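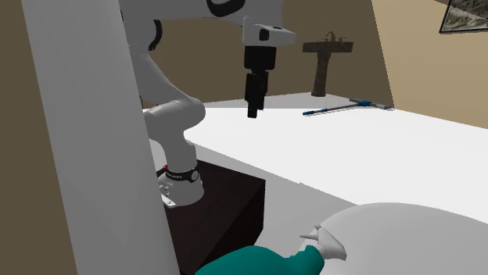
4.2 Wiping down, with a person in the way

I'll admit I picked the wiping chore because I hate doing it myself, and I figured if a machine could take anything off my hands it would be this one. So we built the whole thing in Rarnel, our simulated washroom, and let the arm loose on it (well, bolted to its pedestal, but you know what I mean!). Figure 2 shows the setup we used for every run in this section.

Figure 2. The wiping task in Rarnel. The arm is on its pedestal with the gripper over the white table, the blue-handled tool lies near the table's far edge, and the simulated person is at lower right, one hand raised. The sink is behind the table.

Each run goes the same way. The arm has to pick up the tool by the handle, get the flat head down on the table, and wipe from the far edge to the near one, all without bumping the person. We ran it 600 times. Clasby, our planner, finished the full chore in 144 of those, and Emil Wyss still owes me lunch over that number because he bet on half.

The part that surprised me was where it went wrong. I was sure the wiping would be the mess, with the head skipping and tilting all over the place, but most of the failures came earlier, at the pickup. A thin shaft lying flat gives two fingers very little to grab, and Clasby liked to pinch it too far from the middle, so the tool swung around as soon as it left the table. Once the grip was good, the wiping was kind of boring to watch, and I mean that as high praise.

Then there's the person. Anisa Yeoh wrote the motions for the figure back in February, and whenever the hand came near the base the planner just stopped and waited, sometimes for most of the run. It's polite, I guess, but I could've wiped that table almost 2 times over while it was thinking. We loosen the stopping rule in Section 4.3 and rerun the same starts.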